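Corau Bench Arm - Demonstration Visits
Product code: 764-B
Category: Table-mounted arms / Hire and demonstration

Overview

The Corau Bench Arm is a single-arm workstation for handling household and light kitchen items. It is supplied with a jointed-finger gripper and clamps to a work table. Most customers want to see it working before they hire or buy, so we run demonstration visits at our workshop.

A visit takes half a day and is suited to catering suppliers, aged care providers, colleges and small manufacturers. You do not need any programming experience. Visits are led by Kai Lammers, who looks after the workshop, or by Henrik Ackermann from the applications side.

What happens on a visit

The first part is a short safety talk at the bench and a look at the stop controls. After that the operator runs the arm through the kitchen set, which is the group of tasks we use with all visitors. It covers pots and lids, jars, and soft or round items such as vegetables. Visitors stand on the side of the table away from the arm and can ask for any task to be repeated at a slower speed.

Lids get the most questions. A short knob gives the fingers little to close on, and the gripper has to come down close to the table to reach it. The operator will show the approach from above first, then from an angle.

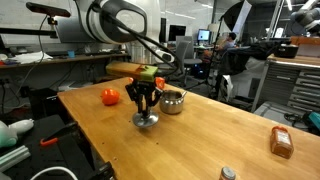 Gripper at a pot lid on the butcher-block table.

The workshop is a working space and our staff will be at their desks and at other benches while you are there. Please keep to the marked walkway unless your host asks you to step in.

After a break there is time for your own items. Bring up to six, in their normal packaging if they have any. Please do not bring glass, knives or anything over the rated load. If you send us a list beforehand, Annelore Kleinschmidt will check it and let you know if something is unsuitable.

Visit details

Length: half a day, morning or afternoon
Group size: up to eight people
Cost: $43 per person, credited against any hire booked afterwards
Footwear: closed-toe shoes required
Access: step-free entry from the rear car park
Photos: permitted at the bench - please ask before photographing staff

Open day

The yearly open day is held in October and does not need a booking. The kitchen set is run on the hour, with shorter talks in between on gripper care and table setup. Own items cannot be tested on the open day.

Hire after a visit

The arm can be hired with or without an operator. The table is not included, but we can advise on a suitable one. Delivery and setup are quoted separately according to distance. Replacement finger pads are sold in packs under part number 1942.

Bookings

Contact Kirsten Desjardins through the enquiry form and quote the product code. Let us know your preferred dates, the size of your group and the kind of items you handle. Cancellations made less than two working days ahead are charged in full.

Related products: Corau wrist cable kit, Corau table clamp, Viseo overhead camera mount

Page last updated 21 May 2023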